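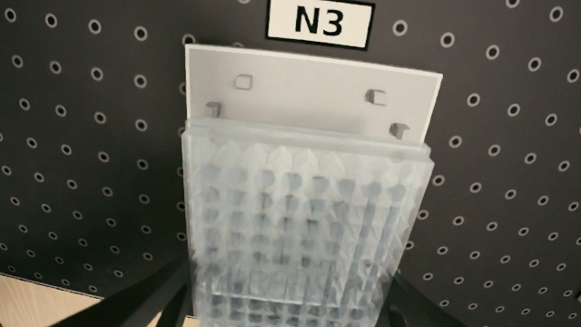

Care of the Pegboard Cell: Gripper and Hanging Plates

Operators at Flundley are asked to observe the following before each run.

Stop the arm and lock out the power before reaching into the cell.

Wipe both gripper fingers with a dry, lint-free cloth. Replace them as a pair – never singly.

Press each backing plate by hand. A plate that shifts must be refitted.

Keep position labels such as N3 clean and legible.

Enter the work on Form 1084. Spare hooks are held in Drawer 13.

Revised March 2020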